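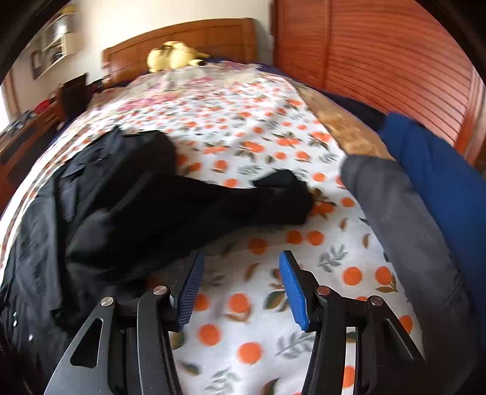
June 5, 2025

Textile bench, Gillside. Second entry on the fading of printed cotton.

Today I finished washing the Godden strips, 538 in total with the spare ones. They are now on the drying lines and I will cut the edges when they are flat again. The water at Gillside is harder than what we had in January, so please do not compare the two series directly. I wrote the hardness on the inside of the box lid.

The orange inks are still my main worry. In the Šimek cloth the orange goes pale before the green does, and the loss is uneven - more on the folds, less on the flat parts. I think the folds rub against the drum. To check this I sewed six strips flat onto a carrier cloth and washed them with the others. They look better to my eye, but I want to read them with the meter before I believe it. 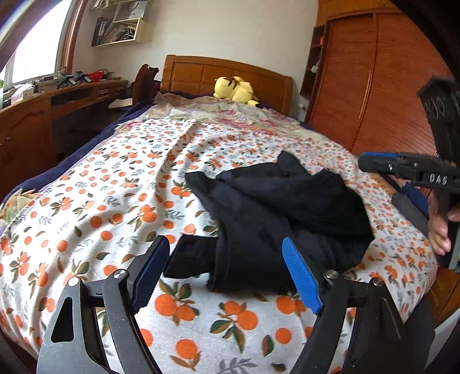 The meter gave me trouble again. Reading 2776 in the log is wrong, I had the white tile upside down. I did not delete it, only put a line through it. After that I calibrated two times and the values stayed stable until evening.

One question for whoever uses the Grirkadia detergent next: do you dissolve it before, or put it dry in the drawer? I dissolved it in warm water, and there was a small rest at the bottom of the jug which I did not use. The old notes say nothing on this.

Still to do:
Read the sewn strips and the free strips on the same day.
Ask Šimek if the green is a pigment or a reactive dye. Their sheet gives both words.
Order carrier cloth, the roll is almost finished.

The drying lines are full until tomorrow noon, please leave them. The wet strips mark each other if they touch.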